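Progress report to the Brutham fund
Break room and serving area refit, Pastton site
Covering the period to the end of August
Prepared by Corrado Martinelli

Where we are

You asked for a short report and a straight one. The money is mostly spent, the room is mostly usable, and I am less convinced than I was in the spring that the plan we put to you was the right one. The application said that new storage would fix the mess in the break room. What we have so far is more storage and a similar amount of mess, spread over a larger area.

The shelving over the long counter is up. The dark cupboards under it were kept, as agreed, and they are sound. The rolling drawer units from Steinbach arrived in two deliveries, the second of them on a Friday at the end of the shift, which meant they sat in the corridor over the weekend. All 7 are now in the building.

Money

The grant for this stage was $880. We have spent $576, nearly all of it on the drawer units and the fixings for the shelves. The rest is being held back. Sistari quoted $100 to come in and label everything and run a half-hour session on "shared kitchen habits." I have not accepted. I have sat through one of those sessions at another site and the sink was full again by the next morning. If the fund feels strongly that it should go ahead, I would like that in writing, so that it goes down as your decision.

What is working

The small units do roll, and people move them to where they want to eat. The drawers are wide and deep enough for trays. The tops wipe down easily. That was the main complaint about the old tables, which had a rough finish and held on to coffee.

Staff from both shifts say they like having a surface that can be pulled up to the counter. I would treat this with some caution. They also said they liked the old notice board, and it was never used.

What is not working

The drawers were supposed to take the everyday items: bowls, cutlery, opened packets. When I go in at the end of lunch, most of it is on top. People put things down on the nearest flat surface and the drawer is one step too many for them. I raised this at the planning stage and was told that habits would follow the furniture. I have not seen it yet.

Second, the units have become a place to tuck cables. I asked for these to be taken out and routed behind the counter. It was agreed to, and I am still waiting.

Third, the drawers have no dividers. The supplier's catalog offers them as an extra, and our order form left the box blank. That was my form, so I will take that one. Before we buy any, I want to know that somebody will use the drawers at all. Dividing up a space that stays unused would be a poor way to spend what is left.

One of the units by the back counter, with the drawer out and a bowl and a food package on the top:

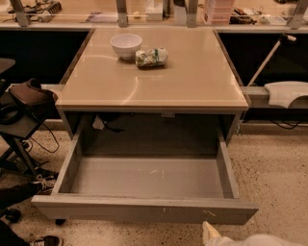 What I propose for the next period

Hold the balance until the end of the next period and buy nothing new.

Give each unit one stated use, written on a plain card taped inside the drawer. I can do this with a marker and the card we already have.

Get the cabling dealt with by our own maintenance people, with a date attached.

Walk the room after lunch each week and note what is on the tops and what is in the drawers. If the tops are still where everything ends up, I will recommend open trays on the shelves in place of drawers, and we can talk about moving some of the units to the packing office, where they have been asking for them.

I would also ask that the fund not describe this stage as complete in its own newsletter. The furniture has been delivered. Whether the room works any better is still open, and I will send my notes from the weekly checks with the next report.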